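Bustska Desk Tray, Shallow, White
Item 1178 | Desk and Small Parts

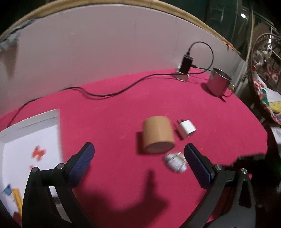
Photo: Krešimir Hoxha / Emisska

We have carried plenty of desk organizers over the years, and the Bustska tray is the one that keeps getting borrowed from the sample shelf and not coming back. It's a plain white tray with low sides and a raised rim, and it sits on a tabletop without taking the place over. On a bright color (we are very fond of it on pink!) it looks crisp and cheerful, and you can find what you put in it at a glance.

What it's good for is the small stuff. A power adapter, a coiled cable, a roll of tape, the odds and ends that gather next to a laptop by midweek and then migrate to the floor. Tip everything out on the table, decide what you really use, and put that part back. The low sides mean you can reach in from any angle, even half asleep with a charger in one hand.

Using it

Leave the tray on the left if you're right-handed and on the right if you're not. That keeps your working side clear for whatever is in front of you. Coil cables loosely before they go in, and lay adapters with the prongs facing away from anything that scratches. Tall things such as rolls do fine lying on their side, though a full-width roll will stick up over the rim and we'd park it next to the tray instead.

Pin-yu Ng, who packs our orders, keeps two of them end to end, one for things with plugs and one for everything else. I copied the idea in February and haven't lost an adapter since, and I used to lose a lot of adapters.

Cleaning

Wipe with a damp cloth and a drop of dish soap, then dry. White does show pencil and ink, so go over it every week or so. Please don't use scouring pads, they dull the surface and the dull patch will bug you forever.

Good to know

The tray is sold on its own. Adapters, cables, rolls and table are not included. There is no lid, and we get asked for one often enough that we've passed it on to Bustska. Trays from the older Deltier line are a little deeper and will not stack neatly with this one, so if you already own those, check our Deltier page (item 2000) for matching pieces.

For drawers, look at the Yoshida divider set, item 251. It's narrower and holds its place better when the drawer gets yanked open.

Ordering

Sold singly or as a pair. For the pair, use item 3843. Orders placed before noon on Wednesday go out with that week's shipment. Returns are fine if the tray is clean and unscratched.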